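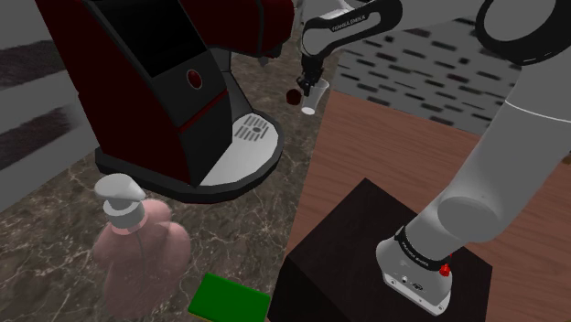
Can the planner be used without the perception module?

Set pose_source to "sim" in the task file and the planner reads object poses directly from the simulator state. The perception module is not loaded, and its dependencies can be left out of the install.

Cimix: task planning and grasp control for simulated kitchen tasks

Cimix runs tabletop and counter tasks with a single seven-joint arm and a two-finger gripper. It contains a motion planner, a grasp sampler, a pose estimator and the episode logger used to produce the Cimix kitchen set. The arm model is the Franka Emika arm on a fixed pedestal. Mobile bases are not supported.

Contents

plan/ Joint-space planner, collision checker, time parameterization
grasp/ Antipodal grasp sampler and ranking
percept/ Pose estimation from rendered RGB and depth
tasks/ Task files, one per episode type
tools/ Replay, export, mesh checks

Install

Python 3.10 or later. Run

pip install -e .

from the top of the checkout. For perception, use

pip install -e ".[percept]"

Running a task

python -m cimix.run --task tasks/cup_to_machine.yaml --seed 933

The seed fixes object placement, texture choice and the order in which grasps are tried. Two runs with the same seed and the same mesh package give the same joint trajectory. Planner time limits are wall-clock, so a slow machine may return a timeout where a fast one returns a path. Set limit_mode: iterations if this matters; the default is 3,000 iterations per query.

Grasping thin-walled objects

Cups are modeled as rigid. The sampler knows nothing about wall thickness, and a grasp across the body is scored the same as a grasp on a solid cylinder. Closing force is capped per object class in grasp/limits.yaml. Raising the cap for paper_cup makes the contact solver unstable and the cup may rotate between the fingers.

Once a grasp closes, the object pose relative to the gripper is measured again and the held object is added to the collision model at that pose. Versions before 0.4 used the planned pose, and cups held at an angle clipped the drip tray on approach.

Logged data

Each episode is one HDF5 file. Joint positions, joint velocities, gripper width and object poses are logged at 50 Hz. Images are optional (--images) and are stored compressed. Poses are in the robot base frame, meters, quaternions in w-x-y-z order.

Known problems

The pose estimator confuses the front and back of symmetric bottles. Use sim poses for bottle tasks.
tools/export drops the last sample if an episode ends during a gripper command.
Semi-transparent materials write no depth in the Plivham renderer.

Maintainers

Planner: Erasto Urio
Grasping: Selma Milošević
Perception and meshes: Femke Prins

Send mesh corrections as a patch against the Purnberg asset package, with the output of tools/check_mesh attached.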